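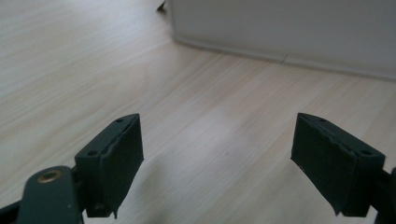 Gripper width, second attempt

2020-01-21

In the last post I wrote that the width estimate was finished. Two readers wrote to me to say it was not, and they were right. So I have spent my evenings going back through the code, and I want to write down what was wrong before I forget it.

For those who are new: I collect demonstrations with a hand-held gripper, and a camera on the tool looks down at the two fingers. There is no encoder on it. The opening between the fingers must come out of the video, frame by frame, and later the policy learns from this number together with the pose. If the width is bad, the policy closes too early or too late, and one can look for the mistake in the training for a long time and never find it there.

My first version was very simple. I took a horizontal band of the picture, made a threshold on the brightness, and searched from the center outward until I met dark pixels on the left and on the right. The distance between these two points went through a lookup table and came out in millimeters. On my desk this worked so well that I was a little proud.

The plastic is a very dark green, and the pads are dark too. On a pale floor the contrast is as good as one can wish. But I had tested only with the gripper pointing at pale things. As soon as there is a dark chair leg or a black shoe between the fingers, the search stops at the shoe. Then the software reports that the gripper is nearly closed, and it reports this with full confidence. In my set of 2000 labeled frames, the threshold method failed on every recording made over the dark rug.

The second problem was the pads. I was measuring to the edge of the pad, and this edge is not a stable thing. The foam (or rubber, I bought it without a label) wears at the rim, it frays, and on one finger it has begun to come away from the plastic. At the lower end it hangs down in a ragged tip. So the same opening gave one number in the first week and another number now, and the difference was larger than I wanted to accept. Karabo Moodley asked me in an e-mail why I did not simply glue on new pads. I will do it, but then the calibration is wrong again in the other direction, and all the old recordings stay as they are.

What I do now is to measure the hard parts only. Each finger has two small round screw holes on its top surface, and these do not fray. The holes are dark on dark, so I did not believe they could be detected, but the rims catch a little light, and a small template match finds them in most frames if it knows where to look. The important words are "where to look". The fingers can move only along one path, so the holes can appear only along a short curve in the picture. I recorded this curve once, opening and closing the gripper slowly, and now the search runs only along it. Everything outside of the curve is ignored, shoes included.

The steps, in the order they run:

1. Undistort the frame. I skipped this before, and near the left and right borders it matters a lot.
2. For each finger, slide the template pair (both holes together, at their fixed distance) along the stored curve.
3. Keep the best match and its score.
4. If both scores are good, compute the width from the two positions. If only one is good, use this one alone and assume the other finger is its mirror. The linkage forces them to move together, so the assumption is fair, apart from a little play.
5. If none is good, write NaN. Do not write the last value!

Point 5 cost me the most. The old code repeated the last valid width when it found nothing, and I had forgotten this completely. In the plots it looked like a person holding the gripper very still. Evangelia Spanos noticed it when she used my files for her own training, because one demonstration had 38 frames with the identical value down to the last digit. A human hand does not do this. Now the gaps are visible as gaps, and a separate script fills the short ones by linear interpolation, up to 12 frames. Longer gaps mean the demonstration is cut or thrown away.

I thought also about printed markers on the fingers. Many people do it in this way and it is surely more robust. My reason against it is only that I have a folder full of recordings without markers, and I want one method for the old and the new ones. Maybe I will regret this. In February I plan to compare both on the same motions, and if the markers win clearly I will change.

About glare: a shiny floor makes a bright patch between the fingers, and the automatic exposure then darkens everything else. The fingers are dark already, so the screw holes almost disappear. I fixed the exposure by hand to a value where the floor is a bit washed out. The floor is not what I need to measure. For the pose tracking it is less nice, and with pale boards that look all the same there are few features anyway, but the tracker (I use Arnach, version from last autumn) has survived until now. It helps when a corner of a wall or some furniture is in view.

Speed is not a topic, the whole thing runs offline. It takes less time than the undistortion before it, which I wrote badly and will not defend.

Still open:

The play in the linkage. When I squeeze hard, the fingers bend a little and the holes move less than the pads do. For soft objects I do not care, for a screwdriver handle I do.

The lookup table. I made it with a caliper and 50 positions, and between two of them there is a small step I cannot explain. Possibly I wrote down a wrong number. I must repeat it.

The code is in the same repository as before, in the folder named width2. The old folder stays for comparison, please do not use it. If you have files made with the old version, run the converter with the option for raw video, otherwise it will only copy the repeated values to the new format.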